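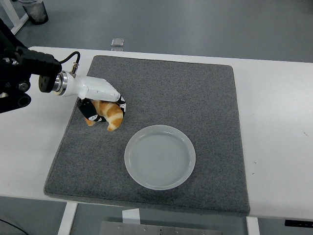 April, 11:40 p.m.

Council papers for Illthorpe went up at 2, four hours past the deadline. Item 70 is the Codine contract again. The revised text moves the renewal clause to an appendix and drops the cap on overruns. Read it twice.

Sent 2418 words to the editor, cut to 2000 by supper. The paragraph on the Hofstetter survey went first. Its question on the bypass offered no "undecided" option, so the headline number is of little use. Kept the voting record.

The opposition statement repeats last month's with the date changed. No reply yet from the clerk on the minutes. Will ask again in the morning, then start the Zaria piece.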